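3.2 How we picked the beans, and what we did with them

I should say up front that I came into this study as a tea drinker. Judit Lakatos talked me into it over lunch one May, and by the time we had green samples sitting in the lab I was getting up at 5 a.m. to check the moisture meter. So if this section sounds a bit like a convert talking, that's why.

We wanted to know how much of what people call a "washed" taste comes from the time the beans spend in the fermentation tank, and how much comes from the drying afterward. Most of the growers we spoke to have firm opinions on this (and they don't agree with each other!). The farm at Pamholm ferments for a short time and dries slowly under shade. Kadlec, farther down the same valley, does pretty much the reverse. Both grow the same variety, both pick by hand, and both were kind enough to let us mess with their routine for a whole harvest.

We started with 549 small lots. A lot, for us, was whatever one picker brought in on one morning, kept apart from everything else until it was dry. Each farm split its lots over 3 tank times – short, medium and long – and then over shade drying or open patio drying. I'd hoped for a perfectly even split, but a harvest doesn't care much about your spreadsheet. When a lot of ripe fruit came in at once, the long tanks filled up and the later lots went to the short ones. Wilma Mackay caught this early and kept a log of every switch, which saved us a lot of grief when we came to the analysis in Section 4.

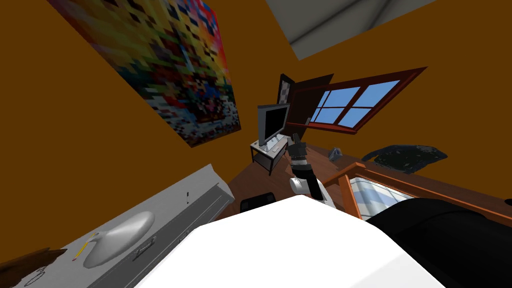 Figure 3. Simulated room with a robot arm and gripper.

Roasting was the part I worried about most. A heavy-handed roast will flatten any difference you had in the green bean, so we went light and kept the batches small, 200 grams at a time. Pascal Schwerdtfeger did all of the roasting himself on the same machine, with the lots in shuffled order, and he didn't know which farm or treatment he had in the drum. He told me later that he had tried to guess from the smell of the green beans and had given up by the second week.

We let the roasted coffee rest overnight before anyone tasted it. I know some people like to wait longer, and we did argue about it. In the end we went with what the tasters at Heltthorpe were used to, mostly so that our scores could be set next to their older ones.

The tasting itself was plain cupping: coarse grind, hot water, wait, break the crust, slurp. Every taster scored acidity, sweetness, body and aftertaste, and could add notes in their own words. By the end we had almost 4,000 score sheets, and I have personally typed in more of them than I'd like to remember. The free notes were more useful than I expected. "Green apple" kept turning up for the shade-dried lots, well before we had run a single test on the numbers, and Johanna Brunner suggested we code the notes properly and treat them as data too. We describe her coding scheme in the appendix.

One wrinkle I want to be open about. A few of the patio lots at Kadlec got rained on, and the crew raked them under cover and put them back out the next day. We kept those lots in, with a flag, because rain is part of patio drying in that valley and leaving them out would have made the method look tidier than it is. Severin Rainer disagreed with me on this, and I think he has a fair point, so we ran everything both ways. The tables in Section 4 give the results with the flagged lots first and without them second.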